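Hurnia checked tablecloth, red and white – 186 x 224

I've had this cloth on the little table by the wall since December and I keep getting asked about it, so I've finally put it on a page of its own. It's the red and white check from Sequeira, the one Custódio Arruda brings over for us, and it's a proper café sort of red, a bit brick, a bit faded-looking even when new (I love that, some people don't, so please look before you order!). White flowers look lovely on it. So does anything green in a plain white pot.
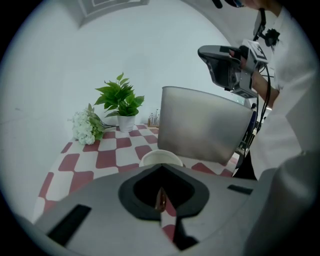

The Hurnia check with flowers, a potted plant and a white bowl.

It comes in one size, 186 x 224 cm, and on a small table you'll get a good long drop at the sides. I like a drop. If you don't, Rui Teixeira at our Ukedthorpe shop will take it up for you, and he wants it for 2 days at most. Please wash it once before you bring it in, as it does pull in a touch the first time.

We use ours for everything – breakfast, wrapping parcels, the lot.
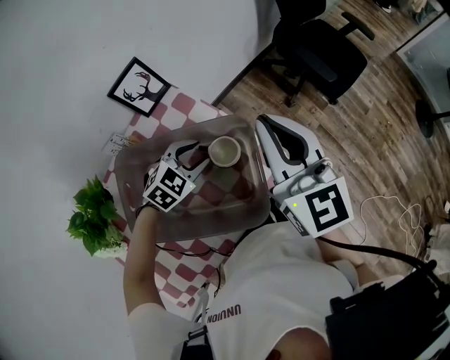

Washing is easy enough. Forty degrees, no bleach, and iron it on the back while it's still damp. I've had tomato on mine, and candle wax, and both came out, though the wax took me an evening and a lot of brown paper. If you'd like napkins to go with it, the Bolon plain ones are the nearest match we stock and come in packs of 20.

Next delivery is due 23rd July. Drop me a line if you want one kept back.

Shared 20 times | 3 comments

Marge P.
Is the red the same as the old Hurnia runner? Mine is more of a pillar box.

Tess
Bought this for my mum and now I want one. Does it come in round?

Shop reply
No round I'm afraid, Tess! Marge, it's a softer red than the runner.

We use cookies to remember your basket. OK | Settings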